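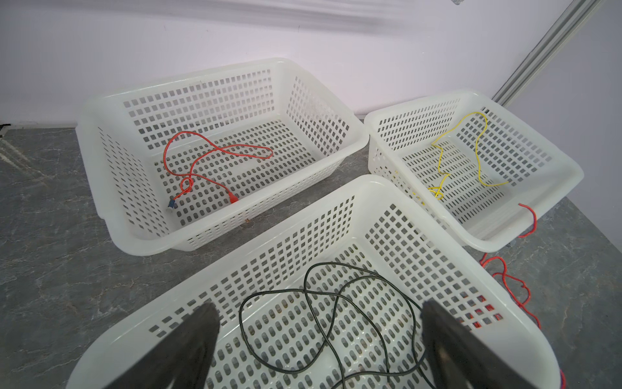
Fig. 1: White plastic baskets on a tabletop, one with a red cable inside.

My project for this term was meant to answer a pretty simple question: does sorting your stuff into containers make you any quicker at finding it again? I picked it because I share a house in Dillthorpe and we lose things constantly (scissors, mostly, and the good tin opener).

I asked people on my course to look for small household bits in two set-ups. In the first, everything was in one deep drawer. In the second, the same bits were split between 4 open baskets with no labels. Everyone got 90 seconds per item, and I timed them on my phone, which was a bit of a faff when it kept locking.

I'd read the Wuyts handout on visual search before I started, and it made me expect the baskets to win easily. They did win, but only for the bigger things! Batteries and string turned up fast. Drawing pins and fuses took nearly as long as they did in the drawer, and a couple of people ran out of time completely.

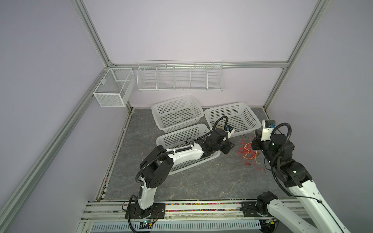
What I think was going on is that people had to learn where things lived first. On the second go they went straight to the right basket far more often, and you could see them stop rummaging and start looking. I wish I'd planned for that properly, as I only left a 30 minute slot for each person and the second go always felt rushed.

If I did it again I'd add labels to half the baskets and use the big room in the Laston building, where there's space to spread out. I'd also write down which hand people used, as my left-handed housemate reckons it matters and I had no way of checking.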